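Subject: Re: [gripper-build] Finger closing force in the sim before we cut parts

> Has anyone with the Rendwood finger set checked it in simulation on
> tall round stock? Mine holds at 43 percent effort on the bench, but the
> part yaws as soon as the wrist turns. Pads are flat, no liner.

I ran this last night on the shop machine with the Idero wrist model, camera at the wrist looking out along the fingers. Same flat pads, dark cylinder gripped near its lower end. 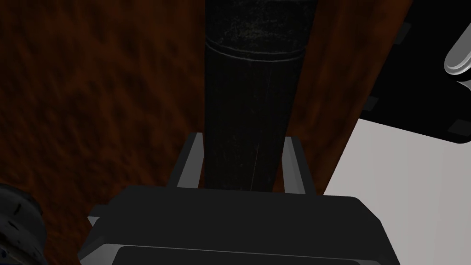 The yaw shows up at 43 for me as well. At 110 percent of the default pad friction it drops below 2 degrees, so I would look at the liner before touching the motor current. Contact stiffness made no difference in 7 runs — I had expected it to.

Check your open position too. The Wolulix config ships with a zero offset that does not match the Hyun driver, and the fingers stop short of full travel. I corrected it in the joint limits file and left the driver alone.
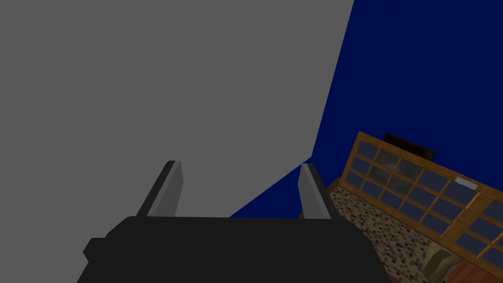

Wrist view, fingers apart, nothing gripped.

Patch is in the shared folder under August. I have not tried it on the real gripper — the left finger mount is still waiting on a reprint.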